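Sorting Out the Shared Kitchen: Project Report
Home and Living Spaces, Unit 5
Jirnosthorpe College

Why I picked this

Our brief was to choose a shared space, find one everyday job that people do badly in it, and come up with something better. I went for putting away the dishes (glamorous, I know!). I've lived in the Darnura building since last October and I have strong feelings about the plates there. They come from all over, in every size and color, and whoever empties the rack just puts them on whatever pile is closest. Then you want the one at the bottom and the whole lot comes out with it.

What I did first

I left a short question sheet by the sink and got 61 back, which was way more than I hoped for. The question was simple: do you know where a clean plate is supposed to go? Of those 61 people, 58 said no. A couple of them wrote quite long notes on the back about mugs, which I've kept for later because mugs are a whole other project.

After that I spent one Friday evening just watching what people did and not helping, which was harder than it sounds. People were pretty careful with washing. It was the bit between the rack and the shelf where it all went wrong.

Trying it out on a table

I didn't want to test on the real shelves while people were cooking dinner, so I moved over to a wooden table. My idea was to sort everything on the table first, with matching plates together in low stacks, and keep the rack for cups and anything tall. I went back and forth on whether color or size should come first. Color is so much quicker to spot, but a big plate sitting on a small one wobbles, and then you're nervous every time you walk past. In the end I wrote the rule as size first, then color if you can be bothered.

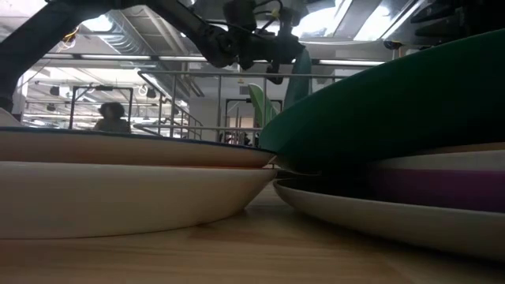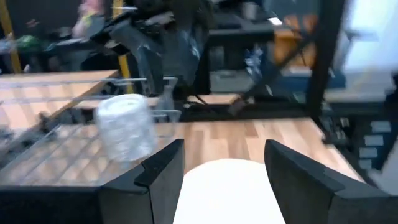

Plates stacked on the wooden tabletop, then the wire rack with the clear plastic cups.

What worked and what didn't

Short stacks are great. You can get your fingers under a plate without shifting the rest, and you can see the rims, so you know what you're grabbing. I'd do this at home tomorrow.

Nested cups were more of a mixed bag. They save loads of space, but if they go in together with water still in them they stick, and pulling them apart one-handed is a pain. My new rule is that cups only get nested when they're dry. I also tried labels from Kazmi on the shelf edge and they peeled off by the next morning, so I wrote on masking tape and that stayed put.

The other thing I got wrong was the instruction card. My first one had a paragraph on it! The second one says "big plates, small plates, cups when dry" and people do seem to read it.

What I'd change

I'd start with the shelf height next time. I spent ages on stacks and then found the lower shelf was too tight to lift a plate out at an angle. I'd also like to try the same rules in the Jisside kitchen, where the cupboards have doors and you can't see the piles at all until you open them.

My drawings of the shelf layout are in folder 3347, along with the question sheets and both versions of the card.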